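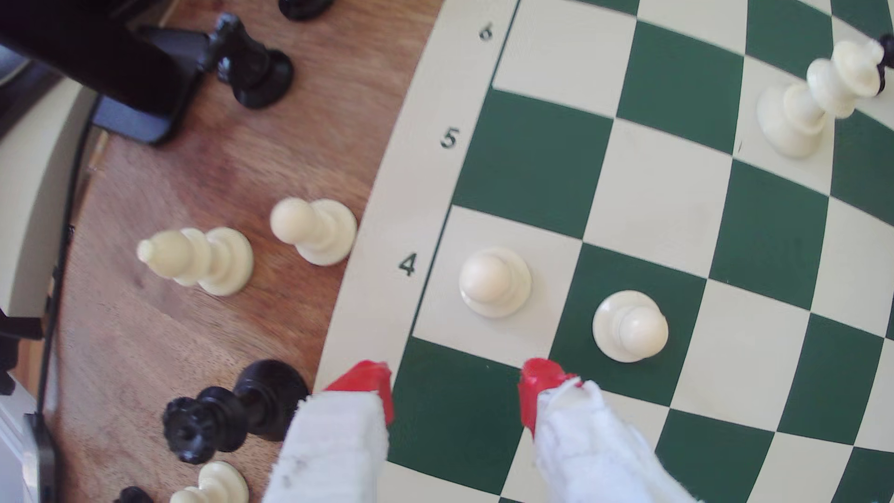
Club sets and boards: vinyl, size and weight

Drundov
Posts: 3,528

We are replacing the club boards before the autumn league and I would like to settle the square size first. The present ones are roll-up vinyl with 50 mm squares. The kings in our plastic sets have a base of 40 mm, so the base takes up 80 per cent of the square. That is too tight once a few pawns are standing next to each other. I am inclined to go to 57 mm and keep the pieces.

Pfeiffer

57 mm with a 40 mm base gives you 70 per cent, which is loose but playable. I would stop at 55. Check the width of your tables before ordering. Eight squares at 57 is 456 mm, and with a printed border each side you are over 500. Add a clock and two scoresheets and a narrow table is full.

Kalix

Agree on the tables. Our hall has trestles 600 mm deep and captured pieces end up on the floor every week.

On material: green and cream vinyl, matt finish. Gloss throws the strip lights back at you from one side of the board and you cannot read the far ranks from a low chair.

Drundov

Matt, yes. What about curl? Ours are stored rolled and the ends lift for the first half hour.

Pruvel

Store them flat. If you cannot, roll them with the printed side outwards, so that the corners press down when the board is laid out. Most people roll them the other way because it protects the print, and then complain about the corners.

Pfeiffer

I don't think that is good advice for older vinyl. Rolling print side out stretches the printed layer, and the black numerals in the margin are the first thing to crack. We lost the coordinates on 2 boards that way.

Pruvel

How tight was the roll? Ours go round a 75 mm cardboard tube and I have had no cracking in 11 years.

Pfeiffer

No tube. Rolled by hand, with an elastic band.

Pruvel

Then it was the band.

Kalix

Silicone or mousepad boards avoid the question altogether. They lie flat at once and the pieces do not slide.

Drundov

Too heavy for us. One person carries the whole lot in a single bag on the bus on Sunday. I weighed a mousepad board and it came out well above the vinyl.

Kalix

Fair enough. Thin silicone is lighter, but it picks up lint and needs washing.

Drundov

I will order 55 mm matt vinyl and a length of 75 mm tube. Does anyone know whether weighted pieces mark vinyl if they are left standing overnight?

Pruvel

Felted bases, no. Bare plastic on a warm radiator shelf, yes – ask me how I know.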